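The winter I gave up on my good coat, I started asking people in Furkemora where they take their mending, and I got the same answer so often that I finally drove the 70 miles to Hauser to see the shop for myself. It's a narrow place on the mill road, warm as a kitchen, and it took in 1,420 pieces last year — coats mostly, but also hats, quilts and one very tired tent.

What I loved was how long they let you talk about a thing before anybody picked up a needle.
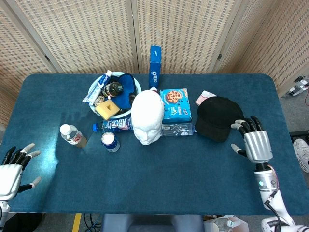 One customer told me that she'd been bringing in the same jacket every February for years, and that by now the lining had been replaced so many times she thought of it as a family recipe. She pays more than a new one would cost, she said, and she doesn't mind a bit.

My own coat came back with new cuffs and a pocket I'd forgotten it had. I've worn it every day since!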